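Audio Devices | Firmware & Updates | Research
Search articles Search Advanced search

4. Update Behavior of Companion Apps for Wireless Earbuds

4.1 Devices and accounts

We tested earbuds from two makers, Flurbridge and Gokberg. Both sell true wireless models that depend on a phone app for firmware updates, equalizer settings and touch controls. The Flurbridge app checks for a new firmware version each time it is opened. The Gokberg app checks when the earbuds connect to the phone, and it keeps the result until the next connection.

All pairs were bought at retail and were kept on the firmware they shipped with until testing began in August. Each pair was registered to a new account with the default privacy settings. We left automatic updates on where the app offered them. Phones were reset between pairs so that no saved pairing data could carry over.

4.2 Procedure

An update session started when the app showed that a new version was available and ended when the earbuds reported the new version number back to the app. For every session we logged the battery level of the left bud, the right bud and the case, the signal strength at the phone, and any message the app put on the screen. Sessions were run with the buds in the case and the lid open, as both makers instruct. Both apps refuse to start a transfer when either bud is below 50 percent charge, so all buds were charged past that point first.

We ran 565 sessions in total. A session that stopped before completion was left alone for the length of a normal transfer and then restarted by hand. If it failed again after 3 restarts, we marked it as failed and reset the earbuds to factory settings before they were used again.

Logs were collected with Trandham, a small tool written for this study. It records Bluetooth traffic on the phone side and matches it to the messages shown by the app. It does not read the contents of the firmware file, which both makers encrypt.

4.3 Interrupted transfers

Most interruptions happened near the start of a session, while the app was still setting up the connection to the second bud. The two makers handle this differently. Flurbridge sends the whole file to one bud, which passes it to the other over their own link. Gokberg sends the file to each bud in turn. The Flurbridge method is shorter when it works, but a weak link between the buds stops the update on both sides. With the Gokberg method, one bud can finish while the other still has the old version.

A mismatch of this kind was easy to miss. The Gokberg app displays a single version number for the pair, and that number is taken from the bud that connected first. In several sessions the app reported the update as complete while the log showed the older version on the other side. Sound still played in both ears, but noise canceling switched off on the older bud and the touch controls on that side did not respond to a long press.

4.4 Radio interference

Earlier work on home Bluetooth devices (Engström data set) lists crowded 2.4 GHz channels as the main cause of dropped packets. We repeated part of our sessions in an ordinary office and in a kitchen area with several Wi-Fi access points in range. Transfers took longer in the kitchen area for both makers, and the difference was larger for Flurbridge, where the link between the buds runs at low power.

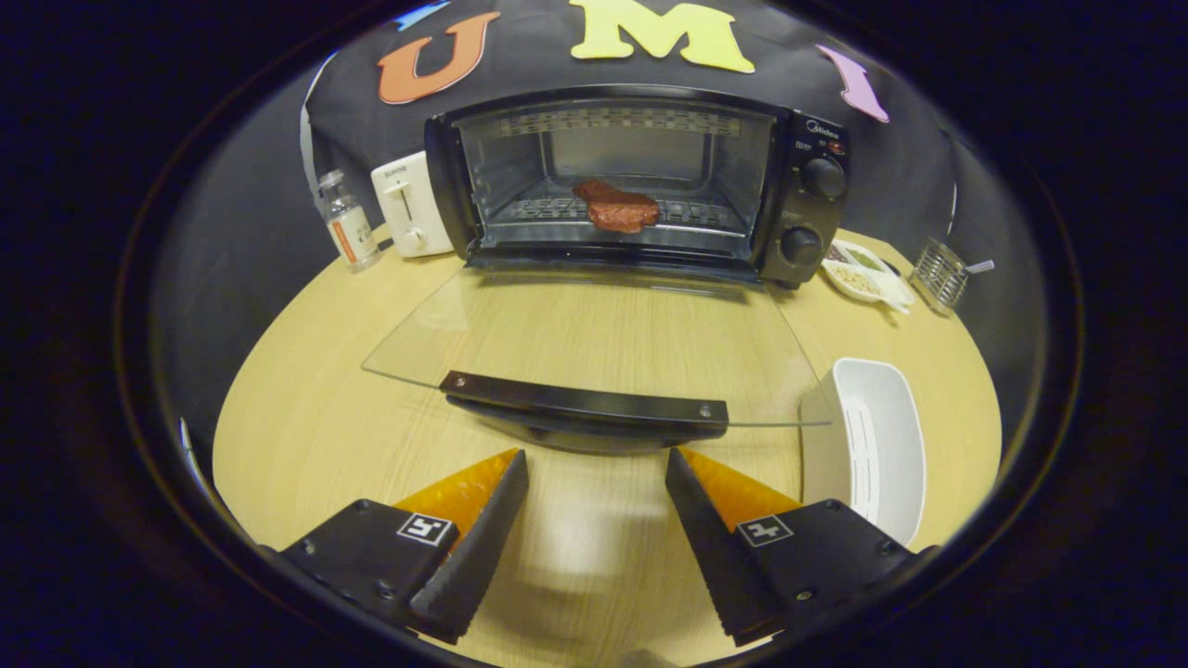 Figure 2. Midea toaster oven with its door open, on a round table.

Moving the phone closer to the case helped in both locations. Closing other apps on the phone made no clear difference. Turning off Wi-Fi on the phone after the firmware file had been downloaded shortened the transfer for both makers. Neither app suggests this step, and the Gokberg app shows a warning if Wi-Fi is lost, even when the file is already stored on the phone.

4.5 What users are told

The release notes in both apps were short. Flurbridge listed the features that had changed but gave no file size and no expected duration. Gokberg gave the file size only. Neither app said which settings would be kept. After an update, Flurbridge earbuds kept the equalizer profile and lost any custom touch controls. Gokberg earbuds kept both, except after a factory reset.

Error messages were also limited. The Flurbridge app used the same text, "Update could not be completed," for low battery, lost connection and a closed case lid. A user who sees this message has no way to tell which of these to fix. Gokberg used separate messages for low battery and lost connection but showed nothing when the lid was closed, and the progress bar stayed where it was until the app was restarted.

Version numbers read from each bud separately are used in the analysis in Section 5, and the single number shown by the Gokberg app is reported only where the two differ.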